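Cuaderno de taller — puesto de dos brazos
Jueves, 13 de octubre de 2022

Reunión corta por la mañana con Elin y Huw para cerrar la lista de compras. Cormac se conectó tarde y se perdió la parte de las pinzas, así que lo dejo escrito con algo más de detalle.

Partimos de 2000 euros para lo que queda de año. Cubre repuestos, cables y consumibles del puesto, y nada más. El segundo puesto va en otra partida y depende de lo que consiga Ffion en la revisión del presupuesto. Mientras no haya respuesta, no pedimos nada que solo sirva para ese segundo puesto, aunque salga bien de precio.

Ofertas recibidas:

Witmont: juego de dedos de recambio para las pinzas, dos pares por brazo. Plazo de 7 días. El precio entra sin problema. No incluyen tornillería y hay que mirar si nos vale la que tenemos en el cajón.

Skidcombe: perfil de aluminio negro, placas de esquina y escuadras. Cortan a medida, pero cobran por corte. Huw prefiere comprar barras enteras y cortarlas aquí. Yo también, si la sierra vuelve del servicio a tiempo.

Teline: cable flexible, canaleta y bridas. 100 euros de pedido mínimo, al que llegamos de sobra.

Elin pregunta por qué no pasamos a una pinza de otro modelo, con la yema más ancha. Respuesta mía: cambiar de pinza obliga a rehacer los soportes y la calibración, y eso son semanas. Los dedos de recambio se montan en una tarde. Ella no está del todo convencida. Quedamos en pedir solo una yema ancha de prueba y montarla en el brazo derecho — si va bien, hablamos de nuevo en la próxima compra.

Para la tarea de mesa seguimos con objetos comprados en cualquier tienda: paño turquesa, vaso transparente con asa, taza azul oscura, vaso azul verdoso. Hefin quería un juego de objetos homologado. He mirado lo que cuesta y se come una parte absurda del dinero. Mejor comprar por duplicado lo que ya usamos, apuntar tienda y referencia, y guardar la segunda pieza en el armario para cuando se rompa la primera.

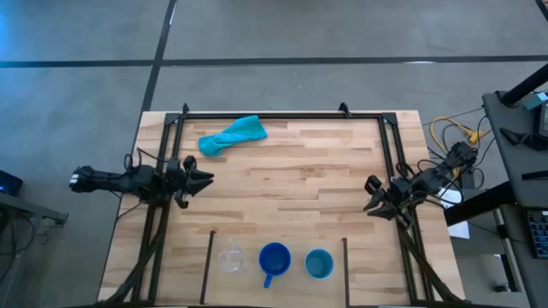
Cuaderno n.º 7, pág. 100

Repaso del puesto, para que la lista salga de lo que hay y no de memoria.

Mesa. El tablero de listones de madera se queda. Elin propuso cubrirlo con una plancha lisa de color uniforme, pero nos interesa que el fondo tenga veta y cambios de tono. Cero gasto.

Bastidor. El perfil negro va apoyado sobre el tablero, con las placas en las esquinas de atrás y los dos soportes pequeños en el travesaño trasero. Pedir un juego de placas de reserva y dos escuadras más. Las riostras diagonales no las tocamos.

Cables. Es lo que peor llevamos. Los de los brazos hacen bucles alrededor del cuerpo y alguno corre suelto por la madera. A la derecha, el cable amarillo está en el suelo con el conector y varios cordones negros enredados. Canaleta para ese lado y funda trenzada para los dos brazos. Huw calcula los metros mañana, antes de que yo mande el pedido a Teline.

Espacio. El extremo del brazo izquierdo sobresale de la mesa, y el del derecho también. Contar con ello al dibujar el segundo puesto: no vale medir solo el tablero. Ffion necesita la superficie total para pedir el sitio, así que le paso un croquis con los brazos extendidos y paso libre detrás.

Escritorio. Lo tenemos pegado a la derecha, con el teclado a mano. Cómodo para una persona, justo para dos. Si se aprueba el segundo puesto, preferiría un solo escritorio entre ambos — ahorra un equipo y un monitor. Cormac dice que entonces habrá que turnarse y que ya verá él quién cede. Sin decidir.

Sobre James, el programa de inventario: Hefin ha dado de alta las piezas del puesto, pero faltan los cables y todo lo que se compró suelto. No pido nada a Skidcombe hasta que estén las placas, que la otra vez acabamos con piezas repetidas de una medida que no usamos.

Pendiente:

Hefin — completar James con cables y tornillería.
Huw — metros de canaleta y funda. Preguntar por la sierra.
Elin — elegir la yema ancha de prueba y pasarme la referencia.
Cormac — medidas del hueco para el segundo puesto.
Yo — pedido a Witmont esta tarde, croquis para Ffion, comprar la segunda taza azul.

Witmont pide dirección de entrega con nombre de persona. He puesto el de Huw, que es quien está en el taller cuando pasa el reparto. Avisarle.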